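Home | Laundry | Bedroom | Small Repairs | Archive

Print this page | E-mail this page

Reading time: 7 minutes

How to Fold Clothes on a Bed (and Which Folding Advice to Ignore)

I have read a lot of folding advice and most of it assumes you own a laundry room with a waist-high counter. I don't. I have a bed. For years I was told by books, relatives and one very confident magazine column that folding on the bed is lazy, ruins your back and leaves you with a heap of shirts on your pillow at midnight. The last part is true if you let it happen. The rest I doubt.

What follows is the method I use now. It's plain, it works on ordinary clothes, and it doesn't need a board, a clip, a divider or a subscription.

What you need

A bed with the top layer pulled flat. A clean, dry load of laundry. Some idea of where the clothes will go afterward, which people skip and then wonder why the pile lives on a chair until December.

You do not need a folding board. I bought one, a hinged plastic thing from Tereck, and it folded T-shirts very neatly into a size that fit none of my drawers. It also has to be stored somewhere. If you fold fifty identical shirts in a sitting, fine, get one. I fold a mix of things and spent more time lining up collars with the plastic than I saved.

Step 1. Clear the bed and pull the sheet flat

Take off the pillows, or push them to the top. Fold the blanket back or move it to one side. Then take hold of the sheet and pull it toward you until the big folds are gone from the middle.

Stop there. I have seen guides that want the sheet tucked drum-tight at all corners before you start. Small wrinkles in a sheet do nothing to a sweatshirt. If one side hangs lower than the other, leave it until you make the bed, provided you aren't going to step on it.

A plain light sheet is a better work surface than a busy one. Dark clothes show up on it, and so does the lint you're about to shed everywhere, so at least you'll know. If you're folding black things that collect fuzz, check that the sheet isn't shedding too. A new flannel one will undo your whole wash.

Step 2. Bring only part of the load

Here is where I part ways with the "dump it all out and face it" school. The idea is that a big pile on the bed forces you to finish before you can sleep. In my experience it forces you to move the pile to the floor at eleven at night.

Leave the load in whatever you carried it in and take out a few pieces at a time. Put them down with bare sheet between them. Two garments with room around each are much easier to deal with than six in a tangle, where every sleeve you pull brings somebody's pants along.

Keep everything away from the edges. Heavy fabric slides, especially if the sheet is slick, and then you're picking lint off it.

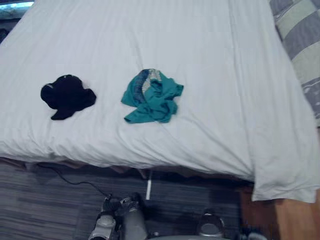 Black and teal, still crumpled, with plenty of sheet between them.

Step 3. Find out what you're holding

Dried clothes come out in knots. Before folding anything, get it open.

Don't yank from the middle. Look for a fixed edge: a waistband, a collar, a hem. Pick it up with both hands and let the rest drop. Gravity does most of the untwisting. Give it one snap, hard enough to hear, and lay it down.

If you see a different fabric in the folds, stop and look before you pull. It could be a lining. It could be a second garment that got swallowed in the wash. Tug at a lining as though it were a stray sock and you can pop the stitching where it joins the shell, and that's a dull evening with a needle. Open the piece from the outside, find the edge, and see whether the inner cloth is attached.

The label is a decent guide to which way is up. It's usually at the back of the neck or waist, or low in a side seam. On a dark garment, feel for it. Your fingers are faster than your eyes.

Also decide now about things that are inside out. The standard advice is to turn everything the right way before folding. I do it for anything I wear outdoors. For sleep clothes I've stopped, and I've yet to suffer for it.

Step 4. Lay it out and smooth it once

Put the garment face down, hem toward you. Run your flat hands from the center to the sides, then from top to bottom. Once. People go over and over a shirt as if their palms were an iron. If a crease doesn't leave on the first or second pass, it's staying until you steam it or wear it.

A mattress is softer than a table, so press less than you think you should. Leaning in makes a dip and the fabric gathers in it. This is the one fair complaint about bed folding, and the fix is to use lighter hands.

Step 5. Fold

Tops and sweatshirts

1. Face down, sleeves out to the sides.
2. Bring one side in toward the middle, so the fold runs from the shoulder straight down to the hem.
3. Lay the sleeve back down along that fold.
4. Do the same on the other side.
5. Bring the hem up to the collar, or fold in thirds if your drawer is shallow.

With a hood, flatten it down over the back before you make the last fold. Some people roll the body up into the hood. It looks clever and stretches the neck, or so I suspect from the state of mine.

Pants and shorts

1. Hold by the waistband and snap.
2. Fold in half so one leg lies on the other, back pockets out.
3. Tuck in the little point that sticks out at the seat.
4. Fold from the hem to the waist, then once more.

Lined pieces

Take more time with these. Reach in and pull the lining down at the corners until it lies flat against the outer cloth. If you fold over a bunched lining you get a lump, and everything you stack on top leans. Two loose folds beat four tight ones. If it's bulky and you have a hanger free, hang it and save yourself the argument.

Slippery things

I have no good method. Fold them in half, put them on top of the stack and accept that they'll move.

Step 6. Stack by destination

Most guides say to sort by type: shirts here, pants there. I did that for a long time and ended up walking the same stack to three places. Sort by where it goes. One stack per drawer, one for the closet, one for the other bedroom. Set the stacks at the head of the bed, where you won't lean on them, and keep the space nearest you clear for work.

When you have 4 stacks, stop and put them away before you fold more. More than that and they start falling into each other.

Standing file-style folding, where everything sits upright in a row like cards, gets a lot of praise. It does let you see what you own. It also needs a drawer that's full enough to hold everything up, and by the time half of it is in the wash the rest has fallen over. Try it in one drawer before you redo the whole dresser. Festeo sells spring dividers meant to cure this. Mine slid.

About your back

The "beds are too low" warning is half right. If you bend from the waist over the middle of a wide mattress for half an hour, you'll feel it. So don't work in the middle. Pull each piece to the side you're standing on, a forearm's length in, and put a knee against the bed frame. Or kneel on a pillow on the floor. Or sit on the bed and fold in front of you, slower but perfectly good with the radio on.

How long this should take

A blog called Mfinanga claims a full load can be folded in under ten minutes. I timed myself with a kitchen timer on a normal mixed load and got 30, including putting it away. Without the putting away it would have been quicker, but then I wouldn't have been done.

If you want to shave something off, fold while things are still warm from the dryer. They lie flatter. And quit matching socks one pair at a time; leave them all to the end and do them in one go.

Things I'd skip

Scented drawer sheets. Tissue paper between sweaters, unless they're going away for the season. The Ason folding card, a stiff sheet you wrap shirts around, which a cut-down cereal box does just as well. Ironing T-shirts before folding them.

When you're finished

Shake the sheet over the side of the bed to drop the lint, pull it straight, even up whatever has been hanging low, and put the blanket back. If a few pieces are left over that you can't face, return them to the basket. Leave the bed clear.

Print this page | E-mail this page

Next: Getting Lint Off Dark Clothes | Back to Laundry | Top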